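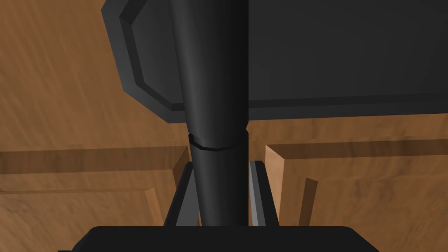 Volume 2 | Chapter 10 | Page 13

# Chapter 10: Demonstration by Hand and by Remote Control

The earlier chapters of this volume treated robot motion as something a programmer writes down. The programmer chose the positions, set the speeds, and decided when the gripper should open. Such programs serve well where every part arrives in the same place. They are hard to write for a house, where doors stand at different angles and cabinets are built to different plans.

A second approach is to show the robot what is wanted. A person carries out the task through the robot, the motion is recorded, and the record is used later to train a controller. Each complete recording is called a **demonstration**. The person who gives it is called the **demonstrator** or, when working at a distance, the **operator**.

After studying this chapter, the student should be able to:

- tell hand guiding apart from remote control and state when each is suitable;
- read a gripper-level view and judge what it does and does not show;
- prepare a recording plan for a short household task;
- sort finished recordings into those to keep and those to set aside.

## 10.1 Two Ways of Showing

In **hand guiding**, the demonstrator takes hold of the arm and moves it through the task. The joints are set to yield to light pressure, and their angles are stored many times each second. The method is easy to learn. A student with no training can usually guide an arm to a shelf on the first day. Its chief drawback is that the demonstrator stands beside the robot and may block its cameras. A person also has only two hands, and guiding both arms of a two-armed robot at once is tiring.

In **remote control**, often called *teleoperation*, the operator moves an input device and the robot follows. The device may be a pair of handles, a small copy of the arm, or a hand controller of the kind used for games. The laboratory exercises in this book use the Varnico handset, which has one grip for each arm and a trigger for each gripper. Students at other schools may use any device that sends position and gripper commands.

Remote control can be practiced on a real robot or in a simulator. Part One of the exercises takes place entirely in the Griltar house model, a set of simulated rooms with wooden floors, paneled doors, and cabinets. An error in the simulator breaks nothing, and the same starting position can be loaded again as often as the class requires.

## 10.2 What the Operator Sees

An operator working remotely depends on the views supplied. Two kinds are used in this chapter. The **body view** looks out over the robot toward the room and is used for driving and for bringing the arms near their target. The **gripper view** looks past the gripper itself and is used for close work.

The gripper view takes some getting used to. The fingers are always large, and whatever lies between or beyond them may be hard to place in depth. An object can appear to sit between the fingers when it is in fact some distance in front of them or behind them. Students should not close the gripper on the evidence of a single view. 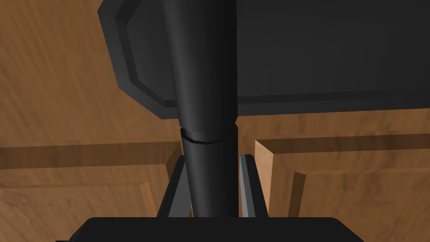

**Figure 10.2** Gripper view in the house model. The black rod passes between the two fingers, with cabinet panels behind.

Compare Figure 10.2 with the view on the opening page of the chapter. The same main parts can be found in each: the gripper base along the bottom, a finger on either side, the rod, the large dark panel, and the wood beyond. Before going on, the student should write down which of these would help an operator judge distance, and which would be of little use. Edges and joints are generally of more help than broad, even surfaces.

Shalini Negi, whose notes for the Hallham laboratory course form the basis of this section, asks her students to name the view aloud before each close movement. The habit slows the first session considerably. It also prevents the common error of steering by the body view while watching the gripper view, in which left and right may not agree.

## 10.3 Planning a Recording

A recording plan fits on one sheet. It names the task, the starting position of the robot, the event that ends the recording, and the number of demonstrations required. For the first exercise, each pair of students records 10 demonstrations of a single approach to a door handle. The operator and the note-taker change places halfway through.

The starting position deserves care. If every recording begins from the same spot, the trained controller may do poorly from any other. Hemant Gautam's *Garg Workbook* recommends moving the robot a short distance between recordings and noting the change in the margin. The starting angle of the door should be noted as well. A door that already stands open calls for a different approach from one that is shut, and the two should not be mixed under one task name.
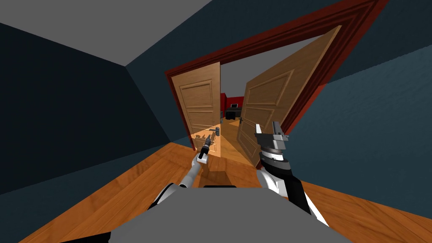
## 10.4 First Exercise: Approaching a Door Handle

Work in pairs. Load the doorway room and bring up the body view.

1. Find both grippers and both door handles before touching the handset.
2. Choose one arm for the approach. Hold the other still and clear of the doors.
3. Begin recording. Move the chosen gripper toward the nearer handle at a slow, even pace.
4. Change to the gripper view for the last part of the movement.
5. Stop when the fingers are level with the handle. Do not close them.
6. End the recording and enter the result on the plan sheet as *keep*, *set aside*, or *unsure*.

A recording with a pause or a small correction may still be marked *keep*. One in which the arm strikes the door frame should be marked *set aside*, and the note-taker should write down the moment of contact. Recordings marked *unsure* are taken up again in Section 10.5, where the pair will replay them at half speed and agree on a final mark.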